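Avis sur le coffret de sérigraphie Skusora
Juin 2020

J'ai acheté ce coffret pour préparer une petite édition de photographies que je voulais imprimer moi-même, en deux couleurs. Avant, je travaillais dans un atelier partagé, avec les grands cadres de la maison Bühler, et je n'avais jamais essayé un matériel de table.

Le coffret contient un cadre, une raclette, 6 pots d'encre à l'eau et un flacon d'émulsion. La notice est traduite de manière un peu rapide, mais on comprend. Le cadre est bien tendu. Après dix-huit passages je n'ai pas trouvé de relâchement dans la toile, ce qui m'a étonné pour un produit de cette taille.

Pour les aplats, je suis très content. L'encre couvre bien le papier et elle sèche avec un aspect mat que j'aime beaucoup. Pour les images tramées, c'est plus difficile. Mes portraits demandaient des gris fins et la toile fournie bouche vite dans les ombres. J'ai dû agrandir le point de trame, et l'image devient alors assez graphique, presque une affiche. Cela convenait à mon projet, mais il faut le savoir avant.

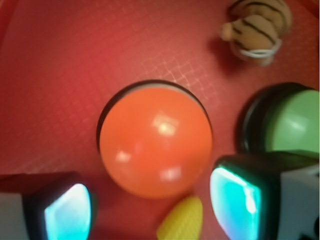

La raclette est le point faible. Le caoutchouc est trop mou et il laisse une ligne au milieu de la feuille si on appuie un peu fort. Je l'ai remplacée par une Wekura que je possédais déjà, et le problème a disparu. Le nettoyage se fait à l'eau tiède, sans solvant.

J'ai payé 468 euros dans la boutique Gunon, port compris. C'est cher pour un débutant. Je donne 7 sur 10, et je mettrais un point de plus avec une raclette correcte.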